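In praise of the box you fill again

I have become a bore about refills. Friends who ask me how I am get a short answer and then a long one on the joy of taking an empty jar to a shop and bringing it home full. I make no apology! It is one of the few changes I've made in my life that has been pure pleasure from start to finish, and I think far more of us would do it if it were talked about with a bit of happiness and a bit less guilt.

It began with rice. The refill shop in Undton opened on 14th February, squeezed between the bakery and the bus office, and I went in for a look and came out with a paper bag of rice and a head full of plans. By the next week I had dug out every jar in the house (jam, coffee, pickled beetroot, one enormous thing that once held sweets) and soaked off the labels in the bath. They looked wonderful on the shelf. They still do.

What I love most is how it changes the way you see a container. A plastic tub is a nuisance when it has to go in the bin, and a treasure when it is coming back to the shop with you. You start caring whether the lid shuts well. You notice a good hinge, a wide neck, a base that doesn't tip over. Somebody thought about those things, and for years I had been throwing their work away after a single use.
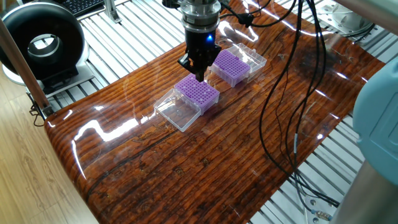 A purple pipette tip rack in its clear plastic box, with the hinged lid open.

And it isn't only kitchens. Workshops have their drawers of screws, schools their pots of paint, hairdressers their big bottles by the basin. Anywhere people get through a lot of small stuff, a sturdy box is worth hanging on to, and I'd love to see every supplier selling the insides without the outsides.

Now, the grumbles, which I hear often and which are fair. It takes planning. It can cost more, and in Nasville, where my sister lives, the nearest place is two buses away. I don't think anyone should be scolded for buying pasta in a packet when they've got three children and a late shift. The answer is to put the hoppers where people already go: the corner shop, the market, the big supermarket by the ring road. I would put washing-up liquid first, as it keeps for ages and everybody needs it.

Start with one thing, that's my advice. Oats, perhaps, or soap. Take a jar you like the look of and weigh it before you go. I'm up to nine jars now and I've got my eye on the lentils.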